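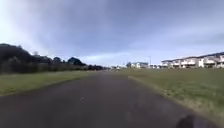

Asphalt path and grass verge, Erkgate.

Household Guidance Sheet 3: Entryways, Footwear and Outdoor Clothing

Issued by the Erkgate Housing Office. Text prepared by Anastasia Kouris, Resident Services. Revised in July.

Scope

This sheet applies to all apartments and row houses managed by the Housing Office. It covers the care of entry floors and mats, the cleaning and drying of shoes and boots, and the storage of coats, umbrellas and small wheeled items such as strollers and shopping carts. Shared stairwells are cleaned under a separate contract and are dealt with in the building rules. Residents of the upper floors should read this sheet together with the section on stairwell storage in their lease.

Mats

Each apartment door should have two mats, one outside and one inside. The outside mat should be coarse and should lie flat against the floor without covering the threshold strip. The inside mat should be absorbent and long enough for an adult to take one full step on it with each foot. Mats that curl at the corners are a tripping hazard and must be replaced or held down with mat tape.

Shake mats outdoors once a week. Do not shake them over balcony railings or from windows. Vacuum the inside mat on both sides, then vacuum the floor beneath it before putting it back. Cotton mats may be washed at a low temperature if the label permits. Rubber-backed mats should be dried on a line or laid over the edge of the bathtub, as dryer heat cracks the backing.

Coconut fiber mats should not be washed. If one becomes soaked, stand it on its edge in a place with moving air and brush it when dry.

Entry floors

Entry halls in the older buildings have ceramic tile. Those in the Karagiannis wing have sealed cork, and those in the row houses have painted concrete. The three surfaces are cleaned differently.

Ceramic tile. Sweep or vacuum first. Mop with warm water and a small amount of neutral floor cleaner, changing the water when it turns gray. Vinegar is often recommended for tile, but repeated use wears away the grout, and the Housing Office asks that it be kept for removing scale from kettles. Stained grout can be scrubbed with a paste of baking soda and water, left for a quarter of an hour, then rinsed.

Sealed cork. Use a mop that has been wrung out until it no longer drips. Standing water must be wiped up at once, particularly along the baseboard. Steam mops may not be used on cork. Scratches that have gone through the sealer should be reported to Slamet Gunawan at the maintenance desk, who will arrange for the spot to be resealed. Residents are asked not to apply wax or polish of their own, which prevents the new sealer from bonding.

Painted concrete. Sweep with a soft broom and wash with dish soap and water. Flaking paint should be left alone and reported. Bleach should not be used on this surface, even when diluted.

Grit is the principal cause of wear on all three. A few grains of sand under a chair leg or a stroller wheel will mark a floor in a single pass, and entry floors that are swept daily last considerably longer than those that are only mopped.

Shoes and boots

Shoes should be taken off at the door and placed on a tray. Any shallow waterproof tray with a raised lip will serve. A layer of clean pebbles in the tray will keep soles out of the water that collects beneath them. Rinse the pebbles in a bucket when they become dirty, and empty the bucket outdoors. Sand and grit must not be poured down the kitchen or bathroom drain.

Loose mud is easier to remove once dry. Leave muddy shoes on newspaper overnight, knock the soles together outdoors, and use an old toothbrush for whatever remains in the tread.

Leather. Wipe with a damp cloth and allow to dry at room temperature. White salt marks can be removed with a cloth dampened in equal parts water and white vinegar, followed by a second cloth with plain water. Apply conditioner or cream when the leather is fully dry, and leave it to be absorbed before buffing. Leather shoes must not be placed on radiators.

Suede. Brush in one direction with a suede brush. Dry marks often come out with a clean pencil eraser. Water stains are best treated by dampening the entire panel evenly and letting it dry with paper inside the shoe.

Canvas and fabric. Remove the laces and insoles and wash them separately by hand. Scrub the uppers with mild soap, rinse, and stuff with white paper. Printed newspaper may leave ink on pale fabric.

Rubber boots. Rinse inside and out, wipe, and hang upside down. A cloudy film on rubber boots can be rubbed off with a few drops of silicone spray on a cloth. Cooking oil is not suitable for this purpose.

Tar and asphalt residue

In very hot weather soft tar or patching compound may stick to shoe soles and stroller wheels. It should be dealt with at the door. Place the shoe in a plastic bag in the freezer for two hours, then lift off the hardened residue with a plastic scraper or an expired bank card. Any film left on a rubber sole will generally yield to a little vegetable oil, left for ten minutes and washed off with dish soap. Check the sole by pressing it on a sheet of scrap paper before walking on carpet.
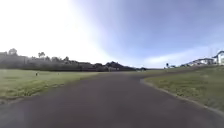
Carpet that has already been marked should be cooled with ice cubes in a plastic bag, scraped gently, and blotted with a white cloth and a small amount of dry-cleaning solvent, first tested in a corner. Open a window while using solvent and keep it away from gas burners. Stains larger than a hand should be left to a professional cleaner.

Grass stains

Grass stains on trousers, socks and canvas shoes should be treated before washing, and never placed in a dryer until they have gone completely. Work liquid laundry detergent into the stain with the fingers and wait fifteen minutes. Rinse with cool water and repeat if required. On white cotton, an oxygen-based powder may be used according to the instructions on the package. On wool and silk, use only cool water and a detergent made for those fibers.

Knees of children's trousers frequently carry both grass and soil. The soil should be allowed to dry and be brushed away first.

Coats and umbrellas

Wet coats should be hung on wide hangers with space between them. The hooks supplied in each entry hall are rated for ordinary clothing and should not be used for loaded backpacks. Where a hook has pulled loose, do not refit it with a longer screw. Electrical wiring runs behind the hook rail in several of the buildings.

Waterproof jackets lose their finish gradually. When water no longer beads on the shoulders, wash the jacket with a cleaner intended for waterproof fabric and restore the finish with a spray-on product. Fabric softener should be avoided for these garments. Zippers that stick may be rubbed with a plain candle.

Umbrellas should be left open to dry in the bathtub or shower and closed when dry. Rust at the joints can be removed with fine steel wool and a drop of light machine oil.

Strollers and shopping carts

Wheels should be wiped before the item is brought inside. Keep an old towel near the door for this purpose. Once a month, remove the wheels where the design allows, pull hair and thread from the axles with tweezers, and apply a drop of light oil. Wheels that squeak after oiling are usually worn at the bushing. Themis Nikolaidis, who runs the repair bench in the Fondine building, keeps a small stock of common bushings and will fit them for residents free of charge.

Strollers may not be left on stair landings at any time. The storage room on the ground floor of each building is open to all leaseholders, and a key may be signed out at the maintenance desk.

Cleaning supplies

The following items are sufficient for the work described above: a soft broom and dustpan, a flat mop, two buckets, neutral floor cleaner, dish soap, white vinegar, baking soda, a suede brush, an old toothbrush, white cotton cloths and a plastic scraper. Cleaning products should be kept in their original containers and out of the reach of children. Vinegar must never be mixed with bleach.

Inquiries

Questions concerning this sheet may be addressed to Antigoni Raptis at the Housing Office, extension 241. Repairs are reported on extension 428. Printed copies are available at the front counter.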